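Reports > Grantees > Momwood Adult Learning Program
Last updated March 23, 2020

Enrollment in the evening reading courses stands at 263 learners, against a target of 240 agreed with the Hetura Fund in December. Attendance at the Bratel site remains below plan, and 20 places there are unfilled. The second payment was spent on tutor wages and course books. Some 70 learners have moved up to the intermediate level.
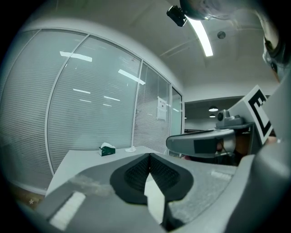 Gray hand-held gripper with black ridged finger pads.

The remaining balance of $1,313 will be carried forward to book purchases. Revised attendance figures for Bratel will follow with the next report.

2 comments | 0 shares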